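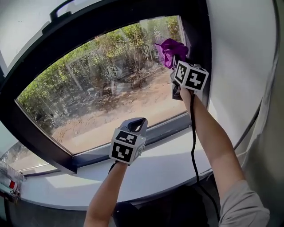

Lotlow, July 18, 2026

Small Concrete Work at Home: Shop Notes

These notes cover casting and repair of small concrete items at home: pavers, step treads, sills, splash blocks, post footings, and similar pieces that one or two people can lift. They do not cover structural work. Anything that carries a floor, a wall, or a vehicle needs an engineer and, in most towns, a permit.

Storing bagged mix

Keep bags off the floor on a pallet or on two lengths of lumber, with a gap between the stack and the outside wall. A garage slab passes moisture upward all year, and the bottom bag in a stack set directly on it will harden first. Cover the stack with plastic sheet on the top and sides only.

Write the purchase month on each bag with a marker. Use the oldest first. A bag bought in March and kept dry is normally fine through the summer, but check it before mixing. Lumps that crumble between two fingers are acceptable if sieved out. Lumps that need a hammer mean the cement has begun to hydrate, and the bag should be used only for filling holes.

An opened bag goes inside a heavy trash bag, folded down to push the air out, then taped. A lidded bucket is better if you have one.

Check the load rating of any shelf before putting bags on it. Shivam Awasthi weighed the contents of our own dry store last year and found 1,955 pounds on a rack that had no rating plate at all. The bags now stand on pallets.

Measuring water

Most weak home concrete has too much water in it. Weigh the water or use a marked pitcher, and write the amount on the side of the form or on a piece of tape. Hold back one cup in every gallon until the mix has been turned for three minutes. A mix that looks dry at one minute is often correct at three.

If you color the mix, weigh the pigment. Spoons are not accurate enough for matching pieces cast on different days. For small tiles we make batches of 1,000 grams of dry mix, which makes the arithmetic easy: every 10 grams of pigment is one percent. Blend the pigment into the dry mix before any water goes in.

Do not add water to a batch that has started to stiffen. Throw it out or use it as fill.

Forms

Melamine-faced shelving is good for flat work. Cut edges swell after the first pour, so seal them with packing tape or two coats of varnish. Screw the sides on; do not nail them. Screws come out without shock, and fresh corners break easily.

Run a thin bead of silicone along the inside joints and smooth it with a rounded stick. The bead leaves a small radius on the finished edge, and a radiused edge chips less than a sharp one. Let the silicone cure overnight.

Check the diagonals. If they match, the form is square. Check again after clamping, when the form may have moved.

Set the form level on its final support before filling it. Moving a full form across a shop racks the sides and can open a crack that shows only after stripping.

Release agent

Wipe it on thin. A film that you can see pooling in the corners will leave pinholes and stains. Vegetable oil works for one or two casts, although it can darken a white mix. Diesel and used motor oil should not be used at all.

Apply release before placing any steel or mesh. Oil on reinforcement weakens the bond.

Filling and compacting

Place the mix in layers no deeper than two inches and tap the sides of the form with a rubber mallet after each one. Bubbles will rise and break. Stop when they slow down. Too much vibration sends the stone to the bottom and leaves a weak, dusty paste on top.

A palm sander without paper, held against the outside of the form, does the same job on thin pieces. Plug it into a GFCI outlet and keep the cord off the wet side of the bench.

Screed with a straight board using a sawing motion, then leave the surface alone until the sheen has gone. Troweling over bleed water traps it under the skin, and the surface later flakes.
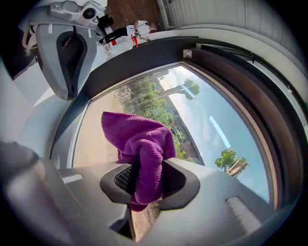 Virnside Makers' Club – Concrete and Masonry Section

Curing

Concrete gains strength from reaction with water, so the aim is to keep water in. Cover the piece with plastic as soon as the surface will not mark, and weight the edges. In hot weather, lay damp burlap under the plastic and re-wet it each morning.

Strip small forms after 24 hours in warm weather and after 48 in cool weather. Below 50 degrees, wait longer. Below 40, do not pour without a means of keeping the piece warm.

After stripping, return the plastic for at least seven days. Stand treads and sills on edge, or support them flat at three points of equal height. A piece left with one face on a cold slab and the other in dry air will curl.

Anjani Nair keeps the curing log for the section. The current sheet runs to 191 entries, and the one column that members leave blank is overnight low temperature. Please fill it in. Without it the strip times cannot be compared.

Patching chipped edges

1. Remove loose material with a stiff brush. Tap around the chip with a light hammer and listen for a hollow sound.
2. Undercut the edge of the damaged area slightly with a cold chisel. Feathered patches peel.
3. Vacuum out the dust. A brush alone moves it back into the pores.
4. Wet the area and let it dry until no free water remains on the surface.
5. Scrub in a thin slurry of the patching mortar, then fill while the slurry is still tacky.
6. Leave the fill slightly proud. Shave it back with the edge of a trowel once it has the firmness of cold butter.
7. Tape plastic over the patch for three days.

A patch will dry to a different shade from the old concrete. To test the color, make a small disc of the mortar and let it dry for a full week before comparing. White cement substituted for part of the gray will lighten the patch. Keep a record of the ratio.

Rust spots

A round brown stain on an old sill or tread often means that steel is too close to the surface. Surface cleaning will remove the stain for one season. For a lasting repair, open the area, wire-brush the steel to bright metal, coat it with a suitable primer, and rebuild the cover with mortar. If the steel has lost much of its thickness, replace the piece.

Stains from fertilizer granules or patio furniture are shallow and usually respond to a commercial rust remover made for masonry. Test it in a corner first. Acid products etch the surface and will change the texture of a smooth-troweled piece.

Sealing

Wait 28 days before applying a film-forming sealer. Penetrating sealers can often go on sooner – read the label, as products differ. To see whether an old sealer is still working, place a few drops of water on the surface. If the spot darkens within a minute, it is time to reseal.

Apply two thin coats. Avoid direct sun, and do not seal outdoors if rain is expected the same day.

Cleaning up

Wash tools within ten minutes of the last use. Keep two buckets: the first takes the heavy residue, the second is for rinsing. Let the first bucket settle overnight, pour off the clear water where local rules allow, and put the hardened sludge in the trash. Never pour cement wash into a sink or a storm drain. It sets in the trap.

Dried film on a steel trowel comes off with a paint scraper and fine abrasive paper. Dry the blade and wipe it with light oil.

Cloths used for wiping down forms should not go back to general cleaning. Grit stays in the fibers and will scratch glass and varnish.

Skin and lungs

Wet cement is strongly alkaline and burns slowly, so the injury is often not felt until later. Wear waterproof gloves and rinse any splash at once with plenty of clean water. Change out of wet socks or trousers immediately.

Wear a fitted respirator when opening bags, dry mixing, or grinding. Cut wet where possible. Sweeping dry puts silica dust into the air; use a vacuum with a HEPA filter, or dampen the floor first.

Corrections and loans

The bench scale, the two-inch mold set, and the sieve may be borrowed by members. Sign the sheet by the door and return items clean. The scale reads to 300 ounces; do not put a full bucket on it.

Corrections to these notes go to Floor Van Leeuwen. Requests for the sill forms go to Wilmer Tamayo.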